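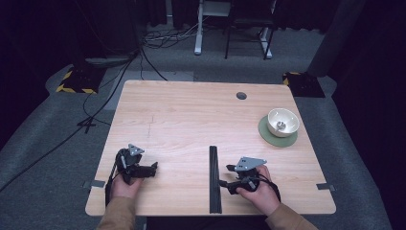 I have been wanting to write about coasters for ages, and now that the sorting out is finally done I have no excuse! It started with my aunt's old dining table, which was lovely and dark and covered in white rings, every one of them the ghost of somebody's tea. I swore that when I had a table of my own I'd look after it, and then I lived for years with a wobbly thing I didn't care about and forgot all about it. Now I've completely come round. My favourite arrangement is the plainest one going – a white bowl on a round sage-green coaster, on a light wood-grain table, with the coaster just that bit bigger than the bowl so you get a ring of green showing all the way round. I could look at that ring all day. It's such a small thing and it makes an ordinary bowl look as if it's been given its own little plot of land.

Print this post | E-mail this to a friend

Sep 5, 2020 – 4 minute read

So, colours. I went through a phase of thinking coasters ought to match the crockery, and I bought a set of six white ones from Huletti, the homeware shop in Tisstead (the one up the steps, next to the key cutter). They were perfectly nice coasters and I never once enjoyed them. White on white on pale wood just disappears, and I kept putting cups down half on and half off because I couldn't be bothered to look. My sister has them now and they're very happy with her navy mugs.

Green is the one for me. A greyish, dusty sort of green goes with pale wood better than anything else I've tried, and I've tried mustard (too loud at breakfast) and a terracotta that looked wonderful in the shop and like a slice of salami at home. Benedetta Amato, who I used to share a kitchen with, is a grey person through and through and we have argued about this for years. She sent me a charcoal one for my birthday with a note saying "give it a chance". I did, Benedetta! It's under the plant.

Then there's size, and this is where I get a bit evangelical. Most coasters are made for mugs, and fair enough, but I hardly ever put only a mug down. I put down bowls. Soup, porridge, olives, the bowl of paper clips and odd keys that lives on my table all year round. A mug coaster under a bowl is no use at all, you can't even see it, and the bowl rocks about on top. What you want is something in between a coaster and a place mat, and they're surprisingly hard to find. I ended up ordering mine from Pálfi, a tiny online shop that does mostly trays and boards, and I was so pleased when the parcel came that I moved everything off the table and set it out on its own before I'd even had my lunch.

I did have one disaster along the way. I bought a felt one at the Rerine craft fair back when I was still on the mustard kick, and it was gorgeous, really thick and soft, and it drank an entire spilt cup of blackcurrant squash and held on to it like a sponge. I lifted it up the next morning and there was a purple moon on the wood underneath. It did come off, mostly, with a lot of rubbing and some words I won't put on here. Felt is fine for a dry bowl. I wouldn't trust it with a drink again.

A few things I do now, in case they're any help:

Wipe the underneath as well as the top. Crumbs get stuck there and they scratch.

Keep one coaster out all the time. If they live in a drawer, they stay in the drawer.

Lift the bowl, don't slide it! I have a faint line on my own table from sliding, and I notice it every time the sun's out.

I've still got room for one more, and I'm torn between another green and something completely different, maybe a very pale pink. If you've got a pink one on a light table, please tell me what it's like in the evenings, when the lamp's on. I have a feeling it might go a bit peachy. Next week I'm hoping to get on to trays, as I have opinions about handles too.

Print this post | E-mail this to a friend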